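Contract hire (vans and light trucks)

14 shares | 3 comments

Contract hire is a form of long-term vehicle rental used mostly by businesses. The customer pays a fixed monthly amount for the use of a van or light truck over an agreed period and hands it back at the end. Ownership stays with the hire company throughout. In American usage the same arrangement is more often called a closed-end lease, though the older term is still used by some fleet suppliers.

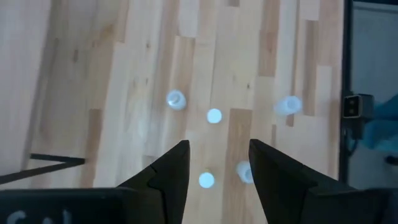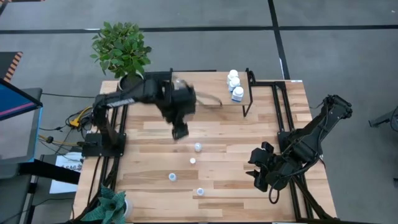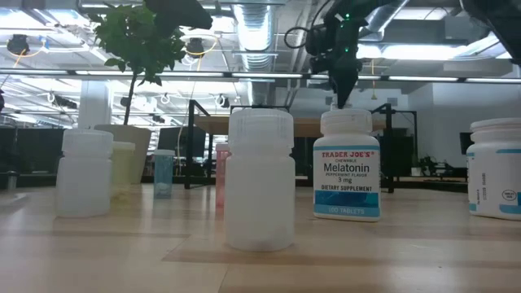
A reader of an earlier version of this article objected that closed-end leasing and contract hire should not be treated as one thing, as the second normally includes servicing and the first often does not. The point is a fair one, and the two are kept apart below where the difference matters.

Terms of the agreement

An agreement sets the length of the hire, the yearly mileage and the condition in which the vehicle must be returned. Terms of two to 4 years are usual for panel vans. Heavier vehicles with fitted bodies tend to be hired for longer, because the body costs a good deal to build and is hard to move to another chassis.

The monthly payment covers the expected loss in value over the term, a finance charge and the hire company's overhead. A customer who chooses a low mileage limit pays less each month but is billed for every mile over the limit. Some companies pool mileage across a fleet, so that a van that is driven lightly makes up for one that is driven hard. Pooling has to be written into the agreement and is not assumed.

An initial payment is due when the agreement starts, commonly equal to several monthly payments. It is not a deposit and is not returned.

Maintenance

Under a maintained agreement the hire company pays for routine servicing, tires, brake parts and most mechanical repairs. Damage caused by accident or misuse is left to the customer or the customer's insurer. Glass is treated differently from one company to the next.

Under a non-maintained agreement the customer arranges all servicing and must keep records of it. Missed services can lead to a charge at the end of the hire, even where the van runs well.

Replacement vehicles are a frequent source of dispute. Many agreements promise a replacement of "similar type," which a hire company may take to mean any van of the same weight class. Firms that depend on a particular body – refrigerated, high-roof or drop-side – often ask for the type to be named.

Fitting out

Racking, tow bars, partitions and signs may be fitted before delivery or by the customer afterward. Permission is needed for anything that involves drilling. At the end of the hire the fittings are either removed and the holes made good, or left in place by agreement. Vinyl signs left on paint for several years can leave a visible outline, which inspectors may record as damage.

Return and inspection

The vehicle is inspected when it is collected, usually against a printed guide to fair wear and tear. Small stone chips, light scuffs in the load area and worn floor mats are normally accepted. Dents with broken paint, torn seats and missing keys are not. Customers are generally advised to have the van washed and photographed on the day it goes back.

Early return is allowed under most agreements but is rarely cheap. A common method charges half of the remaining payments, though some companies work out the figure case by case.

Regional example: Dolton

The Dolton area was an early market for contract hire of small delivery vans, largely through two suppliers, Larna and Weria. Larna began with 33 panel vans rented to bakeries and laundries and offered maintenance only as an extra. Weria included it from the start and ran its own workshop on the north side of town. The two merged their fleets under the Policarpio name, which at its largest had 3,670 vehicles on hire, 80 of them refrigerated.

Policarpio later stopped offering agreements on vehicles with custom bodies and sold the workshop. Servicing for its Dolton customers was moved to outside garages, and the agreements were reworded to cap the hourly labor rate the company would pay. The Larna name remained on some of the older vans until they reached the end of their terms.

See also: fleet management; operating lease; residual value; vehicle wear and tear

14 shares | 3 comments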